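Projects > Simulation > Yard Cell > README

Filed under: Robot setup, Garden scenes, Maintenance notes

# Javilus Yard Cell

Hi, and welcome to the folder! This README covers the care and feeding of Javilus, the two-armed robot I keep in a simulated backyard, plus the camera renders that come out of it. The yard is called Demissie, the scene loader is Ceko, and the names were already on the folders when I inherited them, so please don't ask me what they mean.

If you only want the renders, go to "What's in the folder." If your grippers look wrong after an update, read all of it, sorry.

## What's in the folder

- 210 saved setups, one small text file each
- 1,260 renders, in numbered subfolders
- 7 checks that run when the cell starts
- my change log, which is messy but complete

Everything is rendered. There are no photographs in here and there's no real yard behind it, so don't go looking for site measurements. The lawn, the house, the palms and the trees all load together with Demissie, and I leave them where they are while I'm working on the arms.

## Checking the grippers

I start every session with the fingers open over plain lawn. The close view is best for this, with one finger coming in from each side and nothing but grass in the gap.
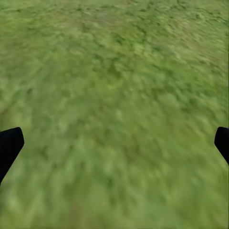
Next I run an open and close with the arm parked, and I watch both fingers the whole way. If one lags, reload the gripper file first and leave the arm file alone! I spent a whole evening in February retuning an arm that was perfectly fine (the gripper file had an old joint limit in it, and I'd been staring right past it).

A word on lopsided views. The two fingers don't have to take up the same amount of the picture, and in my close views the left one usually shows more. Don't nudge the camera mount to even them up. Compare the joint values in the log, and if those match, move on.

## Working near the trunk

The leaning trunk is where most of my setup time goes. It's a big, awkward shape, and its lower end sits just clear of the grass, so an arm coming in from below gets very little room. I bring in one gripper at a time and keep the other low and out of the way. Wide view first, always, then the close one. 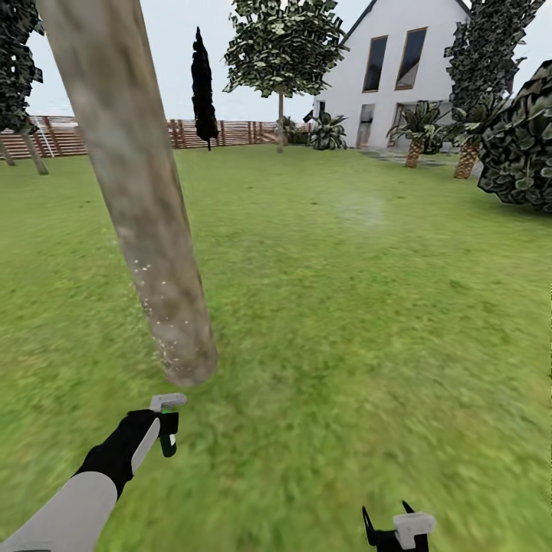
*Left gripper close under the trunk, right gripper at the bottom, house and palms behind.*

Three things I do before any move in this area:

1. Set the arm speed to the slow profile.
2. Turn on contact logging for the hand as well as the fingers. It's off by default, which drives me nuts.
3. Save the current pose with a new name.

That last one matters more than it sounds. Setup 171 is a copy of a copy that I overwrote twice, and I still can't say which wrist angle it was supposed to have. Skip it if you can.

## Close views and what they're good for

Once a gripper is right up against something large, the close view gets pretty bare: a lot of pale surface, a bit of green down one side, and the two black fingers. I still keep these. They're handy for checking finger spacing, since the black edges stand out so well on a light background, and they show clipping long before I'd catch it in the wide view. What they can't give you is distance. Read that from the pose file.

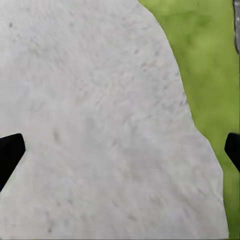
Bralell wrote back after trying the cell: I'd put the contact logging step at the top of the README, in capitals if you have to. I ran the slow profile for a whole afternoon with only the fingers logged and had to do every move again. Also, could the loader warn me when I'm about to save over an existing pose?

Fair on both counts. The save warning is in Ceko now, and it stops and waits for a yes. I've left the logging step where it is for the moment, but the startup checks print a reminder if the hand isn't included.

## After an update

Clear the loader cache, reload Demissie, then run the startup checks with both arms parked. If the gripper check fails, restore the last gripper file from the backup folder and run it again before you touch anything else. If it passes and the motion still looks off, send me the pose file and the log together. A render on its own doesn't tell me enough.

Last edited 16 April 2022. Still on my list: rename the duplicate setups and write up the wrist reset.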